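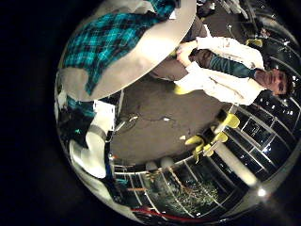

I have a theory that you can judge any workplace by what it looks like after dark. Daytime doesn't count. In the daytime there's sun and phones and somebody's lunch, and you forgive a room a lot. But once the windows go black and the ceiling lights start showing up in the glass, you find out if it's somewhere a person can stand to be.

I've been thinking about this since Storneck moved us out of the old Bamgate building (70 people, one move, don't get me started) and the new floor plan arrived with a note asking for opinions. Well, I have opinions!

First, carpet. Everybody wants to rip out carpet now and put down something shiny, and I think they're wrong. Gray-brown office carpet is ugly, sure, but it's kind. You can stand on it for hours, you can drop a screw on it and it won't skitter off under a cabinet, and two people can talk at normal volume without the whole floor hearing. Howard Haslam, who sat next to me for 11 years, used to take his shoes off at six on the dot and pad around in his socks. Try that on polished concrete in November.

Second, big windows, yes, even at night. The argument against them is that you feel like you're in a fish tank, and okay, you do a little. But a tree outside with some light on it does more for my mood at nine in the evening than any framed poster. Give me a bit of green to look at and I'll finish the job.
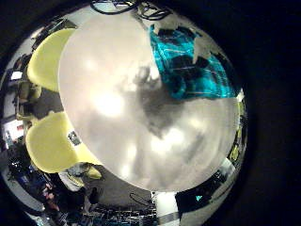

Third, and I know I'll lose this one, cables. I'm fine with cables! A cable on the floor or looped up overhead tells me work is going on. Tape down the ones people walk across, obviously (I have tripped, it was not dignified), but the plan wants every last one inside a Fitix floor box, and there are 20 of those for the entire floor. Sławomir Kaczorowski walked it with a tape measure and figures half of them will end up underneath a desk leg. I believe him. Then we'll all be on our hands and knees with a flashlight, cursing, when a plain old cord across the carpet would have done fine.

And please, let us wear what we want after hours. The draft rules have a line about "presentable attire at all times," which I assume came from the Amini people. A loose jacket over a long-sleeved shirt is what you wear in a room where the heat has clicked off for the night. So is plaid. I own a lot of plaid and I plan to keep wearing it.

I wrote most of this in the comment box, which stopped me at 281 characters, so now you're getting the long version. The carpet stays, if I get a vote.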